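Butcombe Community Forum > Health and Wellness > Shots and Prevention

Thread: Tetanus booster after a small cut, yes or no?

trellis_46
Posted August 27, 2020

I sliced my palm on a garden fork this morning. It isn't deep and it stopped bleeding fast. My last tetanus shot was either eight or eleven years ago, depending on which of my two records is right. The nurse line at Zumwood Clinic told me to come in for a booster within two days. My neighbor says that's overkill for a cut this size. What have other people done?
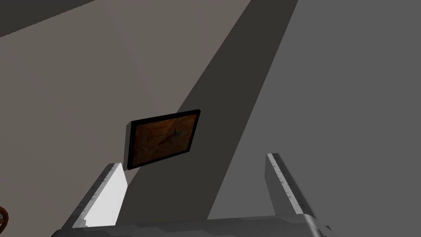 trellis_46
Member, Home and Garden section

Adding a few things I left out. I washed it under the tap for 15 minutes and put a plain bandage on it. There was soil on the fork. I don't have a fever or anything like that. I'm not against shots, I'd just like to skip a waiting room this year if I can.

oldmill_road
Senior member, 2,000 posts

Go get it. Ten years is the normal interval for a clean cut, but they shorten it to five if the wound is dirty. Soil counts as dirty. Either of your two dates puts you past five.

pintobean
Member

I'd wait and watch it. I've worked outdoors for 36 years and had more cuts than I could list. I've had maybe three boosters in that time and never had a problem. It's a very rare disease now.

oldmill_road
Senior member

It's rare because people get the shots. You can't catch it from someone else and you can't count on other people's shots to cover you. The bacteria live in the ground whether your neighbors are vaccinated or not.
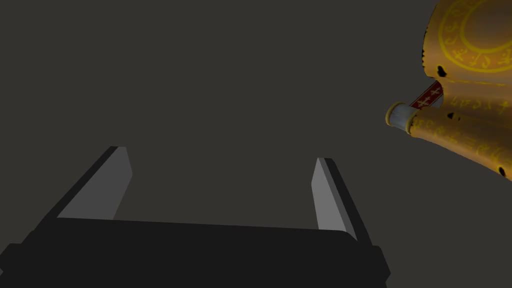 Gripper and hanging object, simulated view

pintobean
Member

I didn't say never get one. I said a shallow cut that got washed right away is low risk. Deep punctures are what you need to worry about.

ferncreek
Member

Punctures are worse, agreed, but small wounds can do it too. My aunt's doctor told her that some patients couldn't even remember which scratch it was. Also "watch it" doesn't help much here. The cut can look fine the whole time, and by the time your jaw is stiff you're in the hospital.

One question for trellis_46: is your record with the county or only at the clinic? Mine was missing two shots after I moved from Trotedar. I had to call the old office and have them fax it over.
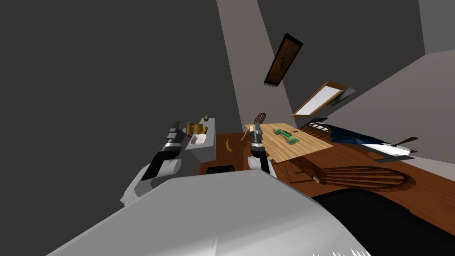
Robot arms near the counter and table, rendered

trellis_46
Member

Only at the clinic, plus a paper card in my own handwriting. The card has the later date. I think the card is right but I wouldn't swear to it.

ferncreek
Member

Then call the old office first thing. If they don't pick up, get the shot anyway. An extra one a little early means a sore arm for most people.

pintobean
Member

Fair enough on the sore arm. My last one hurt for four days and I couldn't lift a rake. Don't get it in the side you work with.

oldmill_road
Senior member

If you do go, ask which one they're giving you. Some places use the kind that covers whooping cough as well. If you haven't had that one as an adult, you may as well get both done. I had mine in May and was in and out quickly. Take these with you:

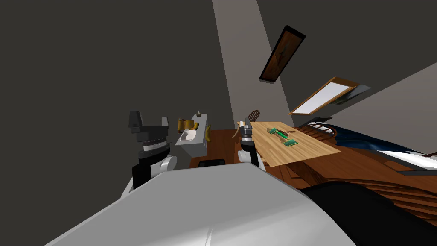
1. The paper card, even if you don't trust it.
2. Your insurance card.
3. A list of anything you take every day.
4. A note of when the cut happened.

trellis_46
Member

Booked for tomorrow morning. They said to wait in the car until they call. I still think my neighbor has a point about the size of it, but the soil part settled it for me.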